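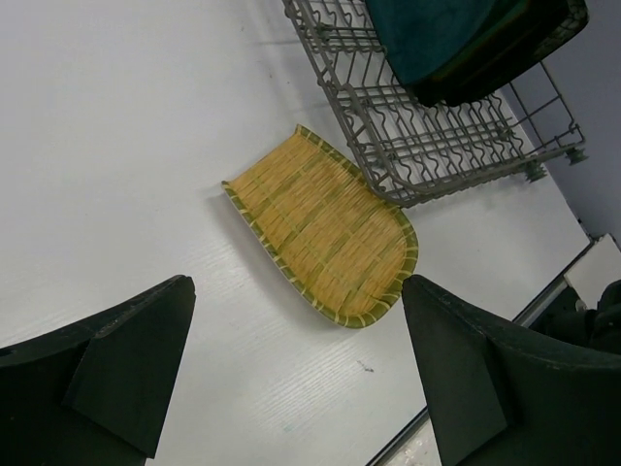

Page 14

Bamboo in the Home: Growing, Cutting and Selling It
Group project report, second term

1. Why we chose this subject

Our group wanted a material that most people own in some form but know little about. A woven bamboo tray costs very little in a market and lasts for years, yet none of us could say how the plant was grown or who cut it. We limited the report to three questions: how bamboo is grown for weaving, how it is prepared, and what shops in our town tell buyers about it.

2. Growing and cutting

Bamboo is a grass. The stems, called culms, come up from underground stems known as rhizomes. A culm reaches its full height in a single growing season and does not get any thicker after that. In the following years its walls harden. Weavers generally want younger culms because they split cleanly and bend without cracking. Builders want older ones.

Cutting is usually done in the dry part of the year, when there is less sap and starch in the culm. Starch attracts beetles, and beetle damage was the fault that came up most often in our reading.

3. Preparing the strips

The culm is sawn into lengths, split down the middle and split again until the strips are narrow enough. The outer skin is harder and shinier than the inner part, and many makers keep the two separate. Strips are then scraped to an even thickness. Before weaving they may be soaked so that they bend more easily.

We tried splitting garden canes in the workshop. Most of our strips ran off to one side. The few usable ones were 40 cm long, too short for anything but a coaster.

4. Shop survey

We visited three shops in November: Sturent, Heser and the household floor at Nernent. We looked at 80 bamboo items and noted what the label said.

Country of origin given: 31
Care instructions given: 22
Any mention of glue or finish: 5

Heser had the fullest labels. At Sturent the goods were mostly loose in bins, with a price sticker and nothing else. Staff at Nernent were helpful and let us see a supplier's sheet, but it dealt with packing and delivery only.

5. Problems

The survey took longer than planned and we dropped a fourth shop, Ezzat, which was closed for stocktaking. We did not test any finishes. The label results apply to these shops in one month and should not be used for bamboo goods in general.

Filed under: Student Work > Materials and Design

Contact the department office | Copyright the authors | Back to top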